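Home | Lists | Archives | Search | Log in

[paltine-dev] Re: wrist view segmentation and the insert-near-cables planner

Posted 5th May
3 replies – 43 views

Great news on this one, and thanks for pushing me to look at it again!

> In February you said the planner was treating its own fingers as
> obstacles whenever the wrist joint went past the soft limit. We see
> the same on our build. The self-mask drifts a few pixels, a sliver
> of finger leaks into the point cloud, and Nerkus decides the goal is
> blocked. Did you ever find a fix, or did you just pad the mask? We
> padded ours and now we can't see thin cables at all.

Padding was my first try too, and it cost us exactly the same thing. Once the mask is fat enough to hide every leak, any wire that passes near a fingertip goes with it, and inside a PC case that's most of the wires worth knowing about.

What works so far is rendering the self-mask from the joint state at the time of exposure. We were using the joint state at the time the image message arrived. I know, I know – it's in the Sikder docs, in a note I had read past many times. The controller publishes at 200 Hz and keeps a buffer of the last 1,000 states, so you can look up the two on either side of the exposure stamp and interpolate. The new node is called mask_at_exposure and it's on the curnora-wrist branch. With it running, I took the padding down to 3 pixels and the leaks stopped on my recorded runs.

The other half is on the planning side. Nerkus used to get one flat obstacle class. Now it gets rigid, flexible and unknown, each with its own clearance. Rigid is what you'd expect (case edges, drive cages, clips). Flexible covers cables, and the planner may pass closer to those if the approach speed drops. Unknown is treated as rigid until a second view says otherwise. Hands get no class at all in this scheme: a separate detector stops motion, and I'd like it to stay outside the planner.

Two wrist views from our bench, so you can see what the segmenter has to sort out:
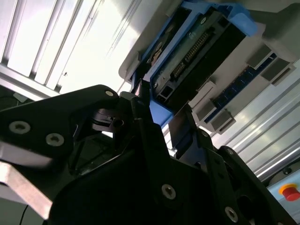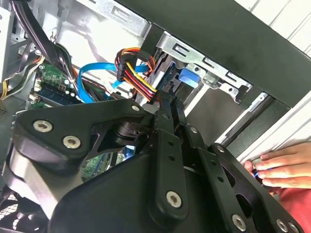

Wrist views: blue-framed module on its panel (first), open desktop case (second). The gripper takes up a lot of both.

The first kind of view is the friendly one. Clean edges, big flat regions, and the mask boundary is easy to check by eye. My only real complaint is the dark strip to the right of the module, which the segmenter likes to merge with the clips that hold it. For planning I don't mind, as both end up rigid anyway.

The second kind is where I'd love help. Black cables behind black linkages are hard for the depth model, and the blue data cables tend to come back as two or three separate pieces. I tried joining the pieces by color and curvature and it did well on the blue ones. On the black bundle it happily joined a cable to the gripper! There's a replay file in the same branch if you want to watch that happen, it's pretty entertaining.

If you want to test on your side, start with these settings:

mask.source = exposure
mask.pad_px = 3
planner.flexible_classes = on
planner.unknown_as = rigid

Leave cable_join off for now. Also check that your camera driver stamps the start of exposure. Ours stamped the end until I changed it, and the mask lagged on every fast move.

I haven't tried any of this with the older Nerkus release, so if you're still on that one, please tell me what breaks. And if your mask code handles the finger linkages in a smarter way than mine, I'd be really glad to see it – mine renders each link as a convex hull, and the cutouts in the plates get filled in. We lose some perfectly good pixels there.

Last updated: 5 hours ago
Share (3) | Comments (0)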